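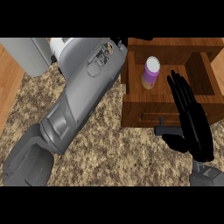 4.2 Where ceremony objects are kept afterward

The interviews in Section 4.1 dealt with the day of the ceremony. We now turn to what happened to the objects used on that day once the guests had gone home. By "ceremony objects" we mean anything that was handled, lit, poured, read from or exchanged during a naming, a wedding or a memorial led by a celebrant: candles, cords, bowls, printed scripts, small bottles of oil or water, and stones passed from hand to hand. Flowers and food were left out, as were rings, which most couples wear and do not store.

All 19 households were asked the same opening question: "Where is it now?" We asked it before any question about meaning, so that people would get up and look. Most did. The interviewer, Jeptoo Kombo, walked with them and noted the room, the piece of furniture and whatever else was kept in the same place. The notes were made by hand and typed up the same evening. No object was moved for the study unless the person moved it without being asked.

The printed script was the object people found fastest. It was often in a folder with the marriage license or birth certificate, and in that case it was treated as paperwork. One mother in Prultano had filed her son's naming script with his vaccination record and said she had never thought of putting it anywhere else. Couples who had written their own vows kept them apart from the script, usually in a bedroom. The scripts prepared by Drulline, the celebrant group that led most of the weddings in our sample, run to as many as 4000 words, and several people told us they had not read theirs since the day.

Candles were harder to trace. Some had been burned down at later dinners, and two people were unsure which of several similar candles was the one from the ceremony. We recorded these as "merged with household stock." The same thing happened with bowls. A salad bowl that had held water for a naming went back to being a salad bowl, and its owner saw no problem with this. She said that using it every week was the reason she had picked it.
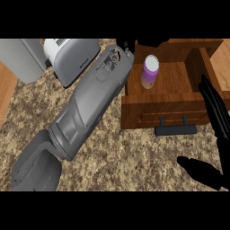

Memorial objects followed a different pattern from wedding and naming objects. They were kept nearer to the rooms people used most, and they were more often kept alone. We coded storage as closed, open or on display. A shelf or mantel counted as display. A box with a lid, or a drawer that the person had to pull out to show us, counted as closed. The open code covered things kept in furniture but left in plain view, and it was the least used of the three. A bottle in the open drawer of a wooden cabinet, as in Figure 2, would fall under the open code if that were its usual state, and under the closed code if the drawer had been pulled out for the visit. We could settle this only by asking, so the question "Is it always like this?" was added to the guide after the second visit. Answers to it changed the code for a few objects already logged, and those households were called back.

People who used closed storage for memorial objects did not describe it as putting the object away. A widower in Mwakyusa kept the oil from his wife's service with her reading glasses and opened the drawer on her birthday. His adult daughter kept her own share of the oil in a kitchen cupboard and could not say when she had last looked at it. Both called the object important. We found no clear link in these interviews between how visible an object was and how much the person said it mattered, and we would be cautious about reading care or neglect from storage alone.

Lost objects made up a smaller group. The usual cause was a move. Three of the five people who had lost something asked whether the celebrant might still have a duplicate, and in the case of scripts the answer was often yes. Prekedano, a one-person practice, keeps a paper copy of every ceremony and has more than 900 on file. Its owner told us that requests for copies come mostly in October, when families in the area visit graves, and that she sends them without charge.

The final visits were completed in February 2019. Section 4.3 takes up the cases in which an object from one ceremony was used again in another.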